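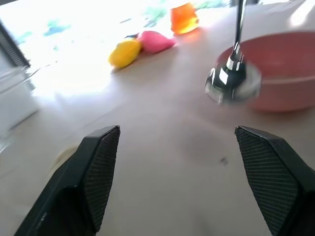
Zokard Tenants' Network – Press Team

Zokard renters question landlord's "all-inclusive" furnished flats offer

September – The Zokard Tenants' Network is asking Golura Lettings to explain what renters get for the furnishing charge it plans to add to leases across the Balogun blocks this fall. The company says the charge covers a full set of furniture and "worry-free replacement." We have read the paperwork and we still have worries.

Under the new lease, 183 households would pay an extra $18 a month whether or not they want the furniture. Golura calls this a saving. It has not said what the saving is measured against. Many tenants already own a bed and a table, and the lease has no box to tick for people who would like to keep them.

The replacement promise is thinner than it sounds. Page five of the lease limits it to "faults present on delivery," and tenants have five days to report them. After that, a wobbly chair belongs to the renter, and so does the bill. A schedule at the back sets the top charge for damage at $3,000 per apartment, with no price list to show how a repair would be worked out.

"I asked what a scratched table would cost me and was told it would be looked at fairly," said Efe Jibrin, spokesperson for the network. "Fairly by whom? If they have a price, they can print it. If they don't have one, I would like to know how they came up with the top figure."

Golura's brochure points to its Tulum building, where it says tenants have been "delighted" with the same package. We asked how many tenants were surveyed and what they were asked. The reply was a second copy of the brochure.

The network is not against furnished apartments. Some people moving in with two suitcases would be glad of one, and we have told Golura so. Our request is a short one: let tenants opt out, publish the repair prices, and give people a reasonable time to find out that a drawer sticks.

Golura has offered a "listening session" at 6 p.m. in the Balogun lobby. We will attend, though the new leases had already gone to the printer when the invitation arrived. Tenants who have been asked to sign are welcome to bring their copy along and read it with us first – the lobby opens at 5 p.m.

Press contact: Efe Jibrin, Zokard Tenants' Network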